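Textiles and Home Care, Unit 2 notes: knits, hats and the winter box
Sizwe Nkuna, Busstead evening course

OK, picking up where we ran out of time. Woven things you can mostly fold by the book, but knits have opinions, and hats are the worst of the bunch (I say this as someone who owns far too many of them). Please read pages 90 to 112 of the course pack before next time, even the boring bit about fiber labels!

Why knits slump
A knit is all loops, so it bends wherever it likes. Pick up a beanie by the middle and it folds over on itself, one part going up, another flopping down, and the edge hangs wherever it lands. Stripes are great for learning on. Follow them with your eye and you can see which way the fabric is turning, even in a lump.

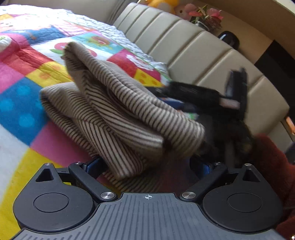
Folding a beanie, my way
Lay it flat on the table with the opening toward you. Smooth it from the crown down with the side of your hand, and don't pull! Fuzzy yarns grab onto themselves, so go slow. If there's a cuff, turn it down first. Then fold once, side to side, and stop there. I used to fold mine in thirds and they came out in October with a ridge right across the forehead.

Packing the box
Heavy sweaters on the bottom, scarves next, hats on top. I get 9 hats in my shoebox at home and the lid still closes, but yours may be chunkier. Everything goes in clean and fully dry.

For next time
Bring 2 knit hats, one smooth and one fuzzy if you have them. We'll be in the Ranness room again, so come in by the side door.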